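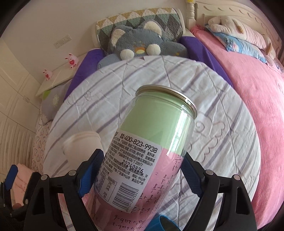
Chapter 11
Packaged Food: The Container and the Label

Key terms: primary package, secondary package, headspace, barrier, net weight, lot code, date mark, reference amount, shelf life

Chapter 10 followed food from the farm to the processing plant. By the end of that chapter the product had been washed, cooked, dried or baked, and it was ready to be packed. We now turn to the package itself and to the printed information that travels with it.

A package has to hold the food, protect it, and tell the buyer what it is. These jobs are usually handled by different people in a company. An engineer chooses the container, a designer lays out the artwork, and someone in the quality department checks the wording on the label. Mistakes often happen where the work passes from one desk to the next. A designer may choose a curved bottle and leave too little flat space for the ingredient list, or a last-minute recipe change may reach the plant before it reaches the printer.

11.1 Levels of Packaging

The primary package is the one that touches the food. A jar, a can, a pouch and the paper around a stick of butter are all primary packages. The secondary package groups primary packages together or adds a layer around one of them. A carton that holds a sealed bag of cereal is a secondary package. Beyond that comes the shipping case, which most shoppers never see, and the pallet on which the cases are stacked.

Some products have more layers than this simple scheme suggests. Wrapped candies may be placed inside a jar, and the jar may then be put into a gift box. In such cases it helps to ask which layer actually keeps out air and moisture. That layer is the one that sets the shelf life, whatever it is called on the packing order.

11.2 Choosing a Material

Glass does not let oxygen or water vapor through, and it does not take on odors. It is also heavy and it breaks. Metal cans are strong and block light completely, but they need an inner coating when the food is acidic. Paper is cheap and easy to print on, and by itself it is a poor barrier to moisture. Plastics cover a wide range. Some clear plastics are good barriers to oxygen, and others let it pass quickly enough to turn nuts stale within weeks.

Clear containers sell well in many categories. Shoppers like to see what they are buying, and bakeries and candy makers have used clear jars on their counters for a long time. The drawback is light. Fats and oils break down faster under store lighting, and natural colors fade. A company can use a tinted container, put a printed sleeve over a clear one, or line the inside with paper. It can also accept a shorter shelf life and make smaller deliveries to the store.

The closure matters as much as the wall. A screw lid with a good liner can be opened and closed many times. A lid that is seamed onto the container gives a tighter seal but may not go back on once it is removed, and for this reason a second plastic cap is often supplied. Plants test closures by sampling from the line during each shift.

11.3 What a Label Carries

The rules differ from one country to the next, but the main items are much the same everywhere:

Name of the food
Ingredient list
Net weight or volume
Name and address of the maker or seller
Date mark
Storage directions
Nutrition information

Many labels add a telephone number for customers and the code of a product standard. The label on the jar at the start of this chapter is printed in Chinese and has both of these, along with a stamped date and a boxed nutrition table. Even a student who does not read Chinese can pick out the number 400-823-9938 and the code GB/T 20977.

Standard codes are worth learning to recognize. In China, a code that starts with GB refers to a national standard, and GB/T marks one that is recommended. Other countries use their own letters. The code tells an inspector or an importer which document to look up.

Dates are a common source of confusion. The same row of digits may be read as day first, month first or year first, depending on where the reader lives. A date may also stand for different things. It can be the day the food was packed, the last day the store should sell it, or the day up to which the maker expects the best quality. Always look for the words next to the date before drawing a conclusion from it.

Nutrition tables need a reference amount. In many countries the figures are given per 100 grams, so that two products can be compared directly. In the United States they are given per serving, and the serving size is stated at the top of the panel. Percentages in the table usually compare the amount of a nutrient with a daily reference value. That value is often based on a diet of 2000 calories, although not every country uses the same figure.

Case 11-A: A Sticker in the Wrong Place

Drinum is a small bakery company that sells cookies in jars and tins. Its labels were printed ahead of time, and the date was stamped on the line just before the cases were closed. When the company moved to a narrower jar, the label was made smaller but the stamp was left where it was. The date now landed on top of the storage directions. A retail customer, Clustia, refused the delivery and sent back over 4 pallets of stock.

The bakery relabeled the goods by hand and changed its approval form. The form now shows a blank box for the stamp, drawn at full size, and the line supervisor signs it along with the designer.

Before You Read On

Take a packaged food from your kitchen and find each item from the list in Section 11.3. Write down where on the package it appears and how large the print is compared with the brand name. Note any item you cannot find. Keep your notes for Section 11.4, where we look at how label space is divided and what happens when the same product is sold in more than one language.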